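4.2 Memory seating in an open tower

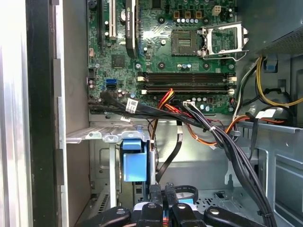 Figure 5. Wrist camera view of the work area in the desktop seating task, with the gripper at the bottom. The four memory slots are empty and the CPU socket is open.

The second task of the Skerkora course project asks a student team to have the arm pick a memory module from a tray and press it into a slot on a desktop motherboard. The board stays in its case. Course materials describe this as a "realistic repair setting," and we agree with that description more than we agree with most of the claims built on it.

Much of the difficulty comes from the cables. In Figure 5 a thick black bundle crosses the lower part of the board, and red, orange and yellow wires fan out over the area of the slots. A person would push these aside with the back of a hand and think nothing of it. None of the student controllers had a step for doing so. Teams Drulari and Hata planned a straight path down to the slot and treated any contact before the expected height as a failed approach. Team Annan raised its approach point and came in at a tilt, which helped with the wires and made the final press worse.

Each team was allowed 200 attempts in the lab and submitted its own success rate. We do not think these rates should be compared. The handout defined success as "module seated," and the teams read this in different ways. One team required both end latches to close. Another accepted a module that stayed upright when the fingers opened, a test that a badly seated module can pass. The third changed its rule partway through June and did not score its early attempts again. We asked for the raw logs and received them in full from only one team, so we leave the rates out of this paper.

A second concern is how much the arm was really finding for itself. The case was held in a fixture, and its position was measured once at the start of each lab period. With the case fixed, a controller that ignores the camera and replays a stored motion may do as well as one that uses it. No team ran that comparison during the course. We ran it later with Drulari's code, replacing the vision output with a constant pose, and could see no clear difference in how the attempts went. This was a small check on one controller. It does suggest that the written reports, all of which credit the vision system, claim more than the task can show.

The teams also trained their slot detectors on 400 images of the same case. Bright metal edges, such as the side panel at the left of Figure 5, lose their detail under the lab lights, and it is possible that the detectors learned the layout of this one chassis along with the look of a slot. Holding out a second case would have tested this. The budget covered one.

We still consider the task worth keeping. Students met loose wiring and tight clearances that the block stacking task in Section 4.1 does not offer, and several changed their designs as a result. For the next offering we have written a single seating test, to be applied by someone outside the team, and the fixture will be shifted between attempts. Whether any of the current controllers would survive that second change is an open question, and we would not bet on it.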